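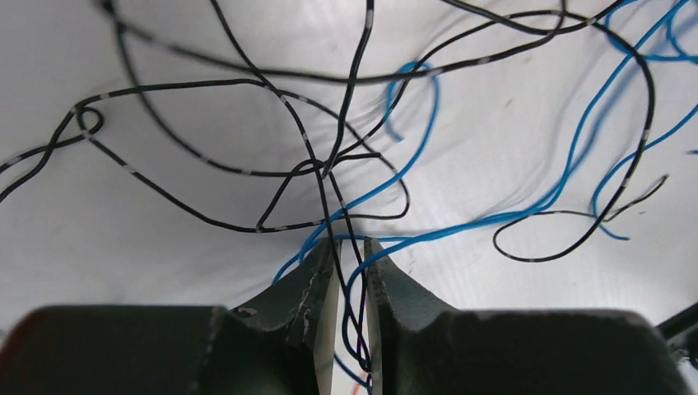
Black wires on a white surface.

Progress report to the Prokopenko Fund
Project: Repair evenings in Usville and Grerkstead
Prepared by Chia-jung Fu, project coordinator
19 October 2022

Dear members of the Fund,

With this report I inform you about the second part of our project year. The first part was described in my earlier letter and I do not repeat it, except where a number has changed.

Evenings held
We planned 17 repair evenings for the period and we held all of them except one in Grerkstead, when the hall had a problem with the water pipe. In Usville the evenings are in the library basement, and in Grerkstead we use the dining room of the old school. People brought 82 items in total. Lamps and radios were the most common, then kettles, and then clothes with broken zippers. Heavy things such as washing machines we still do not accept, although we are asked for it often.

Not everything could be repaired. When an item cannot be fixed, we explain to the owner where it can be recycled in the town. Su-chen Tang has written a one-page guide about this, and it is now translated in three languages. The Usville library has asked to keep copies at its front desk.

Training
In August we gave the basic electrical safety course for new helpers. Nine people finished it. Two of them have already started at the Grerkstead table, together with an experienced person. The course took longer than I wrote in the application, because the participants asked for more practice with the plug tester. I think this was a good use of the time, but it means that the sewing course has moved to the next period.

Tools and budget
The soldering stations were bought from Dirik, as in the approved list. The delivery was late and one station had to be exchanged, without cost for us. We have not yet bought the second sewing machine. The room rent in Grerkstead has increased, and I ask for your permission to move a small part of the printing money to the rent line. The total stays the same. The revised table is attached.

Difficulties
The waiting time in Usville is too long. On busy evenings a visitor can wait up to 3 hours, and some people go home before their turn. We will try a sign-up sheet with fixed times – first only for electrical items – and report to you how it goes.

Next period
We will hold the sewing course, repeat the missed evening in Grerkstead, and begin to write down which spare parts are asked for most. Su-chen Tang will keep this list.

I thank you for your support and I am glad to answer your questions about the budget change.

With kind regards,
Chia-jung Fu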